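Home > Print room and craft > Trimmers > Rotary trimmers

Clivo 64 Rotary Paper Trimmer

Made by Veletti
Supplied and serviced by Memari
Cutting length: 64 cm
In stock at our main warehouse

The Clivo 64 is a bench-top rotary trimmer for paper, card, photographic prints and thin film. A round blade runs along a steel rail inside a closed cutting head, and a clear strip holds the sheet down along the whole line of the cut. It is the middle machine in the Veletti range and the one we sell most of to schools, framing shops and small print rooms.

We have stocked Veletti trimmers for a good while. The Clivo took the place of an older model which had a round rail and a screw-down head. The newer rail is flat-sided, so the head can't twist as it travels, and this makes a noticeable difference on heavy card. If you have the older machine and are happy with it, we still keep blades for it, but the clamp strips have run out and Veletti is not making any more.

What it cuts

Ordinary copier paper is no trouble, several sheets at a time. Cartridge paper, sugar paper and most watercolour papers cut well singly. Thin mount card can be cut with two or three passes, and we would suggest a fresh blade if you have a lot of it to do. Laminated sheets are fine as long as the pouch is fully sealed and has cooled.

It isn't the right machine for foam board, grey board, cork, vinyl flooring or anything with a metal layer. For these you want a straight edge and a heavy knife, or one of the upright cutters listed under Board Cutting. Fabric is a mixed case. Stiffened cotton and book cloth cut well enough, but soft cloth pulls under the clamp and leaves a wavy line.

Tracing paper and tissue can be cut if you put a sheet of ordinary paper underneath and cut through both.

The baseboard

The base is pressed steel with a baked grey finish. A metric grid is printed over most of the surface, with the A sizes marked from A2 down to A6 and a set of angle lines at the left-hand end. The grid is under a clear coat and stands up to wiping with a damp cloth. Solvent cleaners will lift it in time, and so will the orange-oil sort sold for removing labels.

There are two side stops, one at each end, and both are set square at the factory. The left one is fixed. The right one can be slackened with the hex key supplied, which is sometimes useful if you are trimming prints where the image is not quite square on the sheet. Make a pencil mark on the base before you move it. Getting it back to true without a mark is a slow job.

A sliding back stop is included. It locks with a thumbscrew and is used for cutting a run of pieces to the same width, such as tickets, bookmarks or labels. The narrowest strip you can cut reliably against it is one centimetre.
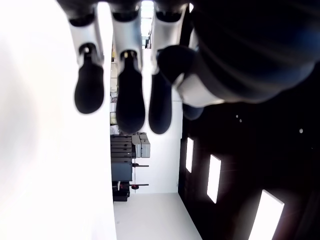

Can the Clivo 64 be used left-handed?

The head cuts in both directions, so a left-handed person can stand at the same side of the bench and push or pull as they prefer. The grid is numbered from the left only, and Veletti does not offer a version numbered from the right.

The cutting head and blade

The blade is a hardened steel disc held in a plastic cartridge. It sits inside the head at all times, including when it is being changed, and you don't touch the edge at any point. To change it, slide the head to the end of the rail, press the two tabs, and lift the old cartridge out. The new one clicks in. There is a small arrow on the cartridge which should face the rail.

Veletti gives the blade life as 2000 cuts in ordinary paper. Our own experience is that it depends heavily on what you are cutting. A school office trimming letters might go a full year on one blade. A framing shop cutting cotton rag paper every day will be changing it a good deal sooner. The signs of a worn blade are a furry edge on the cut, a head that needs leaning on, and small uncut nicks at the start of the line.

Below the rail there is a white plastic cutting strip set into a groove. The blade runs against this strip and slowly wears a line in it. When the line gets deep enough to feel with a fingernail, slide the strip out from the end, turn it over and slide it back. Once both faces are worn you need a new one. People often replace the blade several times and forget the strip, then ring us to say the machine has gone off. In most cases a new strip puts it right.

Blades come in packs of two from us. Hrynyshyn also makes a blade cartridge to fit the Clivo, and we sell it alongside the Veletti part. It costs less. The steel seems slightly softer and we find it wears quicker on card, but on plain paper there is little between them. Using it does not affect our own guarantee on the machine.

Setting up

The trimmer arrives fully built apart from the feet and the back stop. The four feet are rubber and push into holes underneath. Press them right home, as a foot that is half in will let the base rock and the cut will wander towards the end.

Stand the machine on a flat bench at a height where you can reach the far end of the rail without stretching. Standing to use it is easier than sitting. Allow enough clear bench on the right for the head to be parked at the end, and enough in front to support the sheet. For A2 work most people will want some sort of table or shelf level with the base on the waste side as well, otherwise the offcut drops and drags on the last part of the cut.

Cut a few sheets of scrap before you start on real work. The head is a little stiff out of the box – this is the grease on the rail, and it eases after a dozen or so passes.

Getting a straight cut

Push the sheet against the side stop first, then bring the edge to the grid line. Hold the clear strip down with your free hand near the middle of the cut. Move the head along in one steady stroke, and don't stop halfway. Pressing down hard does nothing useful and wears the strip.

If your cuts are out of square, check the sheet before you blame the trimmer. Cheap paper is not always cut square at the mill. Turn the same sheet over, put the same edge against the stop and trim again. If the two trims match, the stop is true and the paper was at fault.

Curled prints should be flattened for a few hours under a board before trimming. Prints from a roll are the worst for this.

Cleaning and care

Brush the paper dust out of the groove once a week if the machine is in daily use. A dry paintbrush is good for this. Wipe the rail with a dry cloth, and put on one drop of light machine oil every few months, spread thinly with a finger of cloth. Too much oil will mark the work.

Adhesive is the main thing that spoils these machines. If you have been cutting sticky labels or double-sided tape, take the cartridge out and roll the blade over a rag dampened with white spirit, keeping the spirit away from the printed base. Dry it before refitting.

Don't store the trimmer on end. It won't damage the base, but the head can slide down and crack the end cap.

Specification

Model: Clivo 64
Maker: Veletti
Cutting length: 64 cm
Depth of base: 315 mm
Largest sheet, cut across the short side: A2
Base: pressed steel, grey
Rail: steel, flat-sided
Clamp: clear plastic strip, works by hand
Side stops: 2
Blade: disc in closed cartridge
Power: none needed

In the box

Trimmer with blade fitted
Four rubber feet
Sliding back stop and thumbscrew
Hex key
One spare cutting strip
Printed instructions

Spares and extras

Veletti blade cartridge, pack of two
Hrynyshyn blade cartridge to fit Clivo, pack of two
Cutting strip, pack of three
Clear clamp strip
Back stop with thumbscrew
Rubber feet, set of four
Dust cover in grey cloth

All of these are normally kept in stock. The clear clamp strip is long and thin, so it is sent in a tube and can't be put in the same parcel as other items. If you order one with blades you will get two deliveries, and we only charge carriage once.

Delivery and returns

Trimmers go out by carrier in the maker's own box inside a second carton. Orders placed before noon on a working day are normally sent the same day. Someone needs to be in to sign. Please open the box and check the rail and end caps before you throw the packing away, and let us know within two working days if anything is bent or cracked.

Unused machines can be sent back within a month of delivery. We can't take back blade cartridges once the seal on the pack has been broken.

Servicing

Memari services all Veletti trimmers at its own workshop, whether or not they were bought from us. A service covers squaring the stops, cleaning and greasing the rail, a new blade and a new cutting strip. The busiest time for this is September, when the schools go back, and the wait can be two weeks or more. Book for July or early August if you can.

Send the trimmer without its back stop, with the head taped at one end of the rail. Put a note inside with your name, phone number and a line on what is wrong with it.

Prices and stock details on this page last checked 4 March 2023.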